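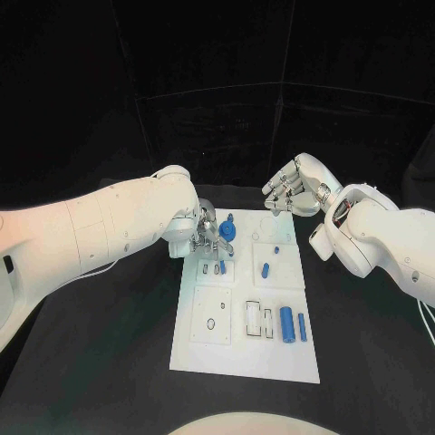 *The white board on the black table, with the blue parts.*

## Clururen board - gallery

November 29, 2021

Welcome to the gallery page of the Clururen board. My name is Yolandi Coetzee and I keep these pages together with Nomvula Dlamini. Many people wrote to us after the open evening at Engelbrecht. Click on it to see it bigger.

**The board.** It is white and it lies flat, with the long side going away from you. We had a grey one before, and on the grey one the outlines were difficult to read under the lamps. I like the white much better, although it shows every fingerprint and Nomvula wipes it more often than she wants.

**The raised plates.** The parts have their places on smaller plates which stand a little higher than the board. The small plate at the upper left has two oval holes next to each other, and a small blue peg is standing just right of them. The plate at the upper right is bigger and square.

**The short cylinder.** It is lying on the square plate, near the middle. In our old set it was the part that rolled away most often. I have found it in a shoe and also in the bag of the vacuum cleaner, where it had spent more than 20 days.

**The round part with the hole.** We call it "the wheel" but visitors always say gear, and I gave up correcting them. It is also blue, like the other parts. Yellow was discussed for a long time in May, and the blue won because Wimus had it in stock.

**The outlines.** There is a large black circle on the board above the square plate, and a small one to the left of it. Nomvula made the drawing 28 times before she was satisfied with the thickness of the line. I could not see the difference between the last versions, but she could.

**The smallest pieces.** They are very easy to lose. Please keep a flat tray or a lid near the table and put them there when you finish. If one is missing from your set, write to us and say which one - a small sketch on paper is enough, you do not need to know our name for it.

Spare parts are sent by Trurkeo together with the normal post. Large versions of the pictures can be used in school papers and newsletters if you write "Clururen board" next to them. For other use please ask Nomvula first.

*Next gallery: the storage box and its labels.*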